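Elin Price
Posts from Friday, oldest first

People ask me every week if the machines can do our chores yet. I work in the sample room at Gevard, where we have an arm on trial, so I will try to answer in a short thread. English is my second language, please be patient with me.

First, what I mean by a chore. I don't mean welding or moving pallets. Those are jobs, and machines have done them for a long time. A chore is the small thing between the jobs: rinse the glass, put it back, wipe the bench, find the lid.

At our place the chore is tubes. In a busy month like June we go through 2000 of them. Each one must be picked up, carried to the rack, put in a hole, and later taken out again and washed. It is boring work and our hands get tired.

So my question for the trial was very simple. Can the arm hold a glass tube with color in it and bring it to the rack, without me standing beside it with a cloth?
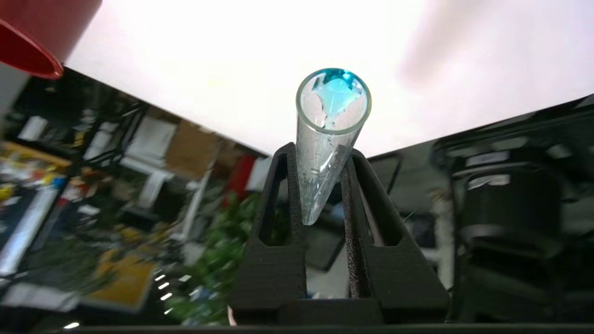

A glass tube between the two fingers, blue liquid at the mouth.

The holding is the part I worried about most, and it is the part I worry about least now. Glass is smooth and it is thin in many places. In the first week I expected to sweep every day. I have swept 2 times, and one of those was my own elbow.

The fingers matter more than the arm, in my opinion. The first pair we tried was smooth plastic, and the tube turned slowly inside the grip like a key. The pair we use now has a rough inner side. It is not beautiful but the tube stays.

Now the bad part. Putting the tube into the rack is much harder than picking it up. The hole is only a little wider than the glass. A person feels the edge and corrects without thinking. The arm touches the edge, stops, goes up, and tries again. Sometimes it tries 5 times. I have learned to look away.

Also liquid. When the arm stops suddenly, the liquid goes on moving. I fill the tubes less than before and I asked for slower stops. This made everything slower, of course. For one rack I am still faster by hand, and I am not a fast person.

Somebody asked about washing. No. It can hold a tube under a tap if you put the tap exactly where it expects the tap. It does not know if the glass is clean. I hold the glass to the window and I know in one second – I cannot explain to you how I know, so I also cannot explain it to the arm.

A friend at Bevan has a similar setup for folding shop towels, and she tells the same story with other words. Picking up the towel is fine. The last 5 centimeters of every task is where the time goes.

And at home? My sister wants one for the dishwasher. I told her to wait. In our lab I decide where each thing stands, and I can put tape on the bench. In her kitchen the cups move, the children move, and the dog lives under the table.

My answer for today, then. It can do a piece of a chore, if a person prepares the chore first. For me this is already useful on long afternoons, when I start a rack and go to write my labels. I would not pay for it from my own pocket.

I will write again when we have tried the new rack with the wider holes, from Stostwood. They said it ships next week. They also said this last week.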